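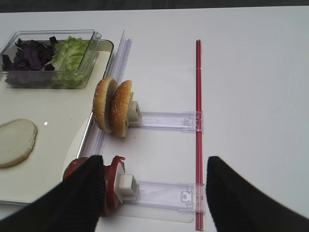
紫甘蓝丝、生菜，旁边一块圆饼。

带饭这事，从一月讲到现在，开个串。地铁上写的，想到哪写到哪，错字别管。

先说为什么开始带。公司一月从老城区搬到Admont，一个园区，楼很新，玻璃擦得能照镜子，楼下没有吃的。有一家咖啡店，三明治卖得跟首饰一样。另外有个食堂，归隔壁公司，要刷他们的卡。我们没有卡。

第一个礼拜大家都叫外卖。园区不让骑手进，得走到西门去拿。西门到我们楼，中间一个风口，冬天走一趟，汤就温了，人就凉了。还要在一排架子上翻自己那袋，袋子长得都一样。我被人拿错过，拿走的是牛腩，给我留了一份轻食。气得。

月底看账单，光午饭加下午那杯东西，1,873。我盯着看了半天，以为哪里重复扣款，一笔一笔对，没有重复，全是我吃的。

行吧，带饭。

先声明，我不是会做饭的人。会的是把东西弄熟。刀工没有，颠勺没有，家里一口平底锅一口小汤锅，电饭煲是房东留下的，内胆掉漆那种，后来换了。所以下面写的东西门槛都很低，会做饭的人可以划走了。

最早犯的错：周日做五天的。网上都这么教，一排盒子摆得整整齐齐，很治愈。我照做了，西兰花炒鸡胸，五份一模一样。第二天还行，第三天西兰花开始有味儿，打开盖子旁边工位的人抬头看我。后面的两份我没敢吃，倒了。心疼。

后来改成一次只做两天的量。周中再补一次。听起来麻烦，做起来比周日站一下午舒服多了，那种站一下午的做法会让人恨上厨房。

而且剩菜过夜这个事，吃坏过一次就老实了。我吃坏过。细节不说。

饭和菜分开装。这条应该早点知道。混在一起，饭吸了汤，到中午是一坨。分开装，饭那边倒扣一点点水再热，粒是粒的。

（水别多，一小勺。我第一次倒多了，热出来一碗粥）

微波炉。要专门写一条微波炉。

我们那层一台，十二点开始排队。微波炉前面能看出一个人的全部人品。有人热完不拿走，人去开会了，盒子在里面凉着，后面一串人看着它，不敢动。有人热鱼。热鱼的那位我不点名，你自己知道。

我的办法是错峰，十一点四十下楼。老板有时候看我一眼，我就拿着杯子，假装去接水，饭盒夹在胳膊底下。

Fares Khasawneh是我们组做数据的，他更绝，他吃冷的。他全部午饭都不用热，鹰嘴豆、黄瓜、番茄、一把欧芹，柠檬汁另外装个小瓶子，吃之前才浇。我看他坐在那儿慢悠悠吃，我还在排队，排到第六个。那天开始我也研究冷的。

冷的东西学问在水。叶子洗完一定要甩干，甩不干就铺在厨房纸上晾，晾到摸着不湿。带着水装盒，一上午就蔫，边上发黑，滑溜溜的，恶心。

我买过一个甩干的那种篮子，拉绳的，绳子两周断了。现在用干净的棉布包着，在阳台上抡。楼下邻居看过我抡，没说话。

紫甘蓝是我的恩人。便宜，一颗吃好久，切丝放冰箱里还是脆的，不像生菜，生菜娇气。切的时候手会紫，案板也紫，擦一下醋能淡点。撒一点点盐抓两下会软，不想嚼那么硬可以抓，我懒得抓。

生菜不要切，用手撕，撕大一点，刀口会生锈色。（有人说陶瓷刀不会，我没有陶瓷刀，不知道）

酱千万不要提前拌！！在说一遍，酱千万不要提前拌。我同事拌好了带来，中午打开是一碗腌菜。

酱的固定配方，懒人版：芝麻酱一勺，醋一勺，酱油半勺，一点糖，温水搅开。搅的时候会先变很稠很可怕，继续加水继续搅，就顺了。第一次我以为坏了，倒掉重来，重来还是那样，才明白过来是要搅。

另一个：酸奶，蒜末，盐，黑胡椒。蒜末少放，下午有会就别放。

饼。肉饼豆腐饼都行，这个我做得多。老豆腐捏碎，挤水，挤到手酸，加鸡肉末，姜，一点淀粉，按成圆的，小火煎。不要老翻它，翻早了就散。散了就散了，散了叫炒碎，拌饭也行。

按饼的时候中间按薄一点，不然鼓起来，中间不熟。鼓过几次，像个小帽子。

生的可以冻。每片中间垫一张油纸，不垫就冻成一块砖，我拿刀撬过，刀尖弯了，饼还在。

冷冻这件事要写一条日期。我以前不写，冷冻室里一包一包白花花的，哪包是哪包全靠摸。有次解冻出来以为是肉末，是面团。那天晚上吃的疙瘩汤。

现在一卷纸胶带一支笔，挂冰箱门上，写了再放进去。字丑没关系。

饭盒我踩的坑最多，集中讲。

玻璃的，重，背着通勤肩膀疼，但是不串味，能进微波炉，洗着痛快。塑料的轻，咖喱一装，黄了，再也回不来。不锈钢的不能微波，我有个同事试过，噼里啪啦的，整层楼都站起来了。

听推荐买过一个Plurow的，四格的，盖子一圈硅胶条。说是不漏。我竖着放包里，番茄蛋汁顺着电脑包流到充电器上。后来发现是硅胶条我洗完装反了，怪我。装正了确实没再漏，但我心理阴影还在，现在外面还要套一个袋子。

硅胶条一定要拆下来洗，拆！底下那条沟里会长东西。我第一次拆开的时候对自己的人生产生了怀疑。

Anozie那款保温的，朋友送的，早上先用开水烫一下罐子再装，到中午还烫嘴。缺点是口小，勺子伸不到底，最后一口永远在底下。夏天就不用了，放柜子上落灰。

所以如果只买一个：玻璃的，两格的，中等大小。别买套装，套装里有一半的尺寸你一辈子用不到，只能装两瓣蒜。

筷子放一双在公司抽屉里。忘带筷子的人，用过搅咖啡的木棍。嗯，是我。

小瓶辣酱也放抽屉。组里谁的饭没味儿都来借，一瓶吃得飞快，我自己没吃几口。现在藏在文件夹后面。

钱的事，有人在问。

二月到现在我记账，用一个叫Coledeck的小工具，界面很丑，但是能按标签看。我给自己设的标签就两个，"自己做"和"没忍住"。上个月没忍住是86块，一杯奶茶加一次跟大家出去吃的拉面，拉面很好吃，不后悔。

要提醒一下，第一个月其实没省到钱，买盒子买调料买锅都花进去了。调料是个坑，为了一道菜买一瓶，那瓶站在那儿到过期。香叶我买了一大袋，炖到退休都炖不完。

到目前连续带饭最长的一次是59个工作日。断在一次感冒。断了之后反而轻松，之前有点像打卡上瘾，晚上十一点还在切胡萝卜，就为了不断，图啥呢。

现在没目标了，想带就带。累了就不带，去西门拿外卖，风还是那么大。

说说什么东西中午不好吃，省得你们再试：

炸的。全软。带着一股油味。

绿叶菜炒熟的，菠菜空心菜，热一遍就变成海草。要带绿的带西兰花、荷兰豆、四季豆，焯水别焯太久，还硬着就捞，中午那一热它就熟了。四季豆除外，四季豆一定要彻底弄熟再带，别闹着玩。

煎蛋，溏心的，别带。全熟的凑合。卤蛋最好，卤蛋是王者。

鱼。不是不好吃，是做人。

意面。会抱团。拌点油能好点，还是抱。

土豆丝热完是另一个物种，但是土豆块可以，炖的土豆第二天更好吃，沙沙的，汤汁进去了。

炖的都行，记住炖的都行。番茄牛腩，萝卜排骨，黄焖鸡，晚上吃一半，第二天带一半，一点不费脑子。带饭的本质是晚饭多做一份，我绕了好大一圈才绕回来。

晾凉再盖盖子放冰箱，但是别晾到半夜忘了。我设闹钟，闹钟名字叫"饭！"。有一次在电影院响了。

通勤夏天要冰袋。地铁里那个温度，包里一闷，叶子类和有肉的都不放心。冰袋前一晚冻上，包在毛巾里，不然化了的水汽把本子弄湿。到公司第一件事，放冰箱，别放桌上先回个邮件，回着回着就中午了。

公司冰箱又是另一个江湖。贴名字，贴大一点。还是有人会喝你的酸奶。我贴过一张纸写"里面有我的口水"，酸奶活了很久。

行政每月底清一次冰箱，不看名字，全扔。我那个玻璃盒子就这么没的。还是两格的。想起来又难受了。

早上流程给要的人：起床，饭从冰箱拿出来，酱装小瓶，冰袋，水果一个整的（别切，切了发黄），出门。五分钟不到。能前一晚弄的全前一晚弄，早上的我什么都不会，早上的我连盖子都对不上。

对不上盖子这个事值得单开一条。所有的盒子和所有的盖子永远不匹配，我已经接受了。

问过我会不会腻的。会。腻了换酱，不换菜。一样的鸡腿肉，今天照烧明天孜然后天就是咸的，嘴巴很好骗。

还有就是换主食。米饭腻了带玉米、红薯、贝果。红薯微波以后整层楼香，这个没有人有意见，跟鱼待遇差好多。

Fares给我的那个鹰嘴豆做法也贴一下，问过他，他说随便发：干豆子泡一夜，煮到能捏扁，罐头也行，沥干，黄瓜切小丁，番茄去掉中间那坨水，洋葱一点点，欧芹多多的，橄榄油盐柠檬。孜然粉是他妈的做法（是他妈妈的做法！不是骂人），他自己不放，我放。

我第一次做豆子没泡够，煮了一晚上，咬着咯吱咯吱。泡，一定要泡，因该睡前就泡上。

一起吃饭这个事没想到。以前叫外卖各吃各的，对着屏幕。现在带饭的几个人坐在窗边那张长桌，互相夹一筷子。有人带她婆婆做的梅干菜，那天大家都很安静，在抢。

我带得最难看的一次是炒糊的洋葱盖饭，也有人夹，说有烟火气。谢谢她。

也有不好的地方，洗碗。公司水池小，没热水，油的盒子洗不干净，带回家在包里闷一下午。现在用纸先擦一遍，装一点水晃一晃倒掉，回家第一时间洗。第一时间这四个字我做到过一半吧。放到周末打开过一次，不讲了。

周末买菜清单，差不多每周都这些：鸡腿肉，老豆腐，鸡蛋，紫甘蓝半颗，生菜一颗，胡萝卜，番茄，西兰花，蘑菇，一样没买过的。最后那个是给自己找乐子，上周是苦菊，苦的，真苦。

蘑菇不要提前洗。豆腐开了没用完泡水里，水每天换。葱切好冻着，直接撒锅里，不用化。姜也冻，冻着擦末，很好擦，手会冷。

番茄别放冰箱，放外面吃起来才有番茄味，熟透了再进。这条有争议，我妈就不同意，我们已经吵过了。

米饭也能冻，热的时候就分成一拳一份，包起来压扁，凉了进冷冻。加班回来叮一下，比泡面强。压扁很重要，圆的中间叮不透，外面烫嘴里面是冰。

还有人私信问减没减肥。没有，没称。裤子还是那条裤子。下午犯困少了点，可能是以前外卖油大，也可能是现在睡得早，说不清，别拿我当依据。

有小孩的那种带饭我不懂，别问我，评论区应该有人会。

写到这差两站了，再补一个：别一上来买锅买盒子买秤买一堆。拿你家现在有的那个盒子，今天晚上多做一份，明天带去，看看自己烦不烦。烦就算了，18块的盒饭西门外面也有一家，阿姨给的肉挺多，就是米硬。

漏了一个，水果酸奶不要放一个盒。酸的碰一起出水，稀汤寡水。

还漏了一个，坚果放公司，别放家里，放家里晚上就没了。

到站了。后面想起来再接。下次想写锅，我那口平底锅现在什么都粘。

——
评论

阿柚不吃香菜：拆硅胶条那条我看完马上去拆了……谢谢你毁了我的早饭

南边的窗：番茄放冰箱外面我站你妈妈，夏天放外面两天就长毛了

小满要早睡：热鱼的是我。我们公司没人说过我啊？？

　　作者回复：他们在忍

kiki_lu：微波炉热饭盖子要不要开着？我每次都炸一圈

　　作者回复：开条缝，或者盖张厨房纸。别扣死

老陈炖一切：四季豆那句加粗吧，我们单位真有人吃进医院的

半颗甘蓝：切完手紫了三天，客户问我是不是受伤了

乌云盖雪：求芝麻酱牌子
　　
　　作者回复：楼下超市散装的，没牌子，瓶子是以前装黄桃的

最后更新：2026年7月31日

本网站使用Cookie来改善您的浏览体验。继续浏览即表示您同意我们使用Cookie。【接受全部】【管理设置】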